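Biltitz water levy dispute

The Biltitz water levy dispute was a political controversy in the municipality of Biltitz over a flat annual charge on households connected to the public water supply. It led to the withdrawal of the charge and to a change in the rules on correspondence between elected officials and residents.

Background

Biltitz was formed by the merger of the former districts of Esar, Nivar and Tan. Before the merger each district paid for its water supply in a different way. Esar used meters, Nivar included the cost in its property tax, and Tan billed by number of rooms. The merged council kept all three systems in place while it prepared a single tariff.

The levy was adopted by 16 votes to 2. It was set at 72 per household per year, payable in one installment in July, with a late penalty of 2 percent per month. Households in Nivar were required to pay the levy without a matching cut in property tax, and most of the later objections came from that district.

Protest and correspondence

A petition against the levy was opened by Obed Korletey, a retired schoolteacher from Nivar. Under the municipal charter, a petition with 500 valid signatures must be placed on the agenda of the next regular council session. The signatures were checked against the electoral roll and accepted.
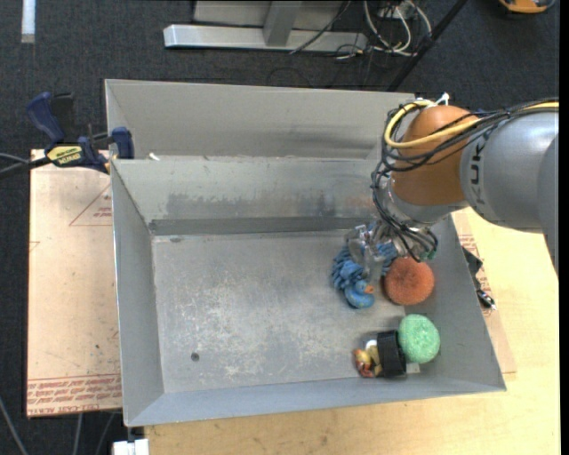

Before the session, Korletey wrote to the deputy mayor to ask whether pensioners would be exempt. The reply, sent from a private telephone, advised him to "take shorter baths." Korletey filed a complaint with the municipal ombudsman, who found that the message was official correspondence regardless of the device used, and that it breached the duty to answer residents in a proper manner. The deputy mayor issued a written apology but did not resign.

Repeal

The council repealed the levy on February 4, 2020. Payments already received were credited against property tax, or refunded on request where no tax was owed. Metered billing was extended from Esar to the other two districts, with a reduced rate for pensioners.

Later rules

The code of conduct was amended after the repeal. Messages from officials to residents on council business must now be copied to the municipal registry within two working days. Complaints about such messages go directly to the ombudsman.

See also

Municipal charter of Biltitz
Nivar district
Water supply in Biltitz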